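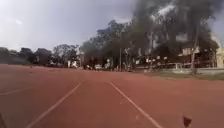

Red track surface with white lane lines, the outer one worn and faded

August 7, 2021

Scratch-building a scenic base for a 1:24 car kit, part 2: groundwork and painted lines

Last time I got the timber plinth cut, sanded and sealed, and I promised we'd get to the fun stuff. Well, this is the fun stuff! Groundwork is my favourite part of any build, partly because it is so forgiving. You can slop on too much, sand it back, slop on some more, and it generally ends up looking better for the abuse.

My base is for the little Rallis coupe I finished in June, and I wanted a tired old paddock apron for it to sit on, with painted bay markings that have seen plenty of tyres. The same method works for a town street, a servo forecourt or a carpark.

What you'll need

Fine-grained texture paste (I use Plarnik, but any smooth acrylic paste will do)
PVA glue
A flexible filling knife or an old store loyalty card
Wet and dry paper, 300 grit or near enough
Acrylics in dark grey, mid grey, buff, off-white and a warm brown
Low-tack masking tape
A scrap of kitchen sponge
Matt varnish

Step 1: Seal the edges

Run tape around the sides of the plinth so the paste doesn't get into your nice clean timber. Press the top edge down hard with a fingernail. I skipped this on my first base and spent an entire evening picking grey crumbs out of the grain, so please learn from me.

Step 2: Spread the paste

Brush a thin coat of PVA over the top and let it go tacky. Scoop out a good dollop of paste and drag it across in long, low strokes. You're after a layer roughly 2 mm thick. Keep the knife almost flat, and dip it in water if it starts to grab.

Don't chase perfection. Real sealed ground dips and rises a bit, and a few shallow hollows will give your washes somewhere to collect later on. Leave it overnight. I mean it - the top will feel dry after an hour and the middle will still be like custard.

Step 3: Sand it back

Use the paper wet, in small circles, with hardly any pressure. At this scale the texture should be something you can feel more than see. Mercy Shemweta from our club does hers with a damp sponge before the paste has fully cured, and she gets a beautiful soft finish that way. I haven't got her touch, so I stick with sandpaper.

Step 4: Base colour

Mix dark grey with a good squeeze of brown. Fresh asphalt is close to black, but old asphalt is surprisingly pale and warm, and straight grey from the bottle looks like a battleship. Put down two thin coats, then dab lighter mixes over the top with the sponge while changing the ratio as you go. Grey, a bit of buff, back to grey. Stand back every now and then and look at it from across the room.

Step 5: The lines

This is the bit people worry about, and it's so satisfying when the tape comes up! Measure your bays and mark them lightly in pencil. Tape both sides of each line, then brush a little of the ground colour along the tape edges first. That seals any gaps, so whatever bleeds under is the colour that's already there.

Now sponge on off-white, nearly dry, in several passes. Never use pure white here, as it jumps out at you and makes everything else look like a toy. Peel the tape back on itself before the paint fully hardens.

Step 6: Wear them out

Once the lines are dry, wet a bit of the sandpaper and rub across them where tyres would travel. Go harder on one than on its neighbour, and let one nearly vanish at the end. Then dab a few spots of base colour back over the top.

Step 7: Dust and varnish

Brush ground-up buff pastel into the hollows and around the edges, blow off the excess, and mist on matt varnish from well back. The first coat will swallow half your dust, so put on a touch more than you think you need. Add another light dusting afterwards if it has gone too clean.

Fotini Koutsoukos asked in the comments last time whether plaster works in place of paste. It does, and it's much cheaper, but it chips at the corners if you knock it. Mix some PVA in and you should be right.

Next up: kerbing, a drain grate and a chain-link fence made from tulle.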